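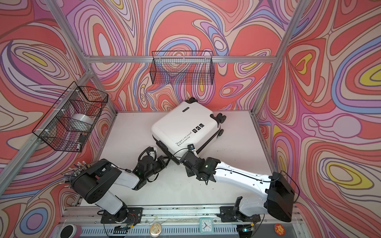

About Nandetti

Nandetti is a luggage repair and resale shop. We fix hard-shell and soft cases, carry-ons, garment bags and backpacks, and we sell used cases that we have cleaned and put back in working order.

Shona Maihi and Paora Rakena opened the shop in a unit behind a shoe store. It had one workbench and 146 square feet of floor. They took in zippers and handles at first. Wheels came later, after Paora worked out how to store spare parts so that he could find them again. We now keep 600 kinds of wheels, axles and housings on the shelves, including many for models that are no longer sold.

The shop has eight people. Jolene Halliday runs the front counter and writes the estimates. Ataberk Gezer does shell work, mostly cracks and pushed-in corners. Lucrezia Serra handles locks, linings and anything that has to be sewn.

How it works

Bring your case in empty. Jolene will look it over and give you a written price before any work starts. Most wheel and handle jobs are ready in a week. Shell repairs take longer, and May is our slowest month for turnaround because of summer travel.

If a case isn't worth fixing, we will tell you. You can take it home or leave it with us for parts at no charge.

Repairs are covered for 13 months. The cover does not include airline damage, but we can write a damage report for your claim.

The counter is open Monday to Saturday. Parking is behind the building, off the side street.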